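Zenby G7 Two-Finger Gripper — Service Notice 23

Applies to: G7 units with firmware 1278 or earlier
Status: open
Severity: stop work

Fault
The left finger can keep closing after the force limit is reached. On thin film packaging the controller reads the slip as lost contact and raises the grip current. The arm does not fault out. Molefe reported the first case in June, with a torn bag and a bent fingertip.

Interim settings
Max grip current: 2000 mA
Retry count: 0
Hold timeout: 7 s

Grip zip-top bags by the zipper strip only — film alone is too thin to register. 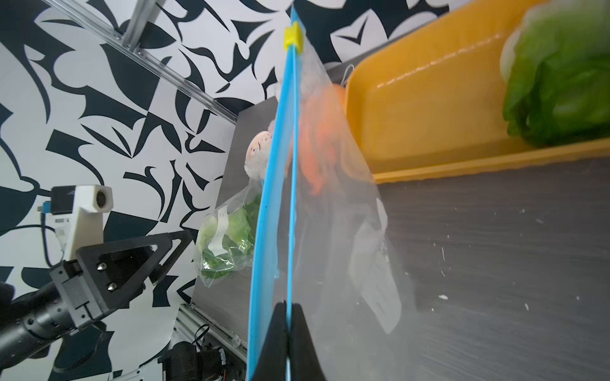 Power down at the main switch before clearing a jam. The pause button leaves the finger motors live.

Replacement fingertips: order from Coratine, part set C-23.
Service contact: Wenjie Xiong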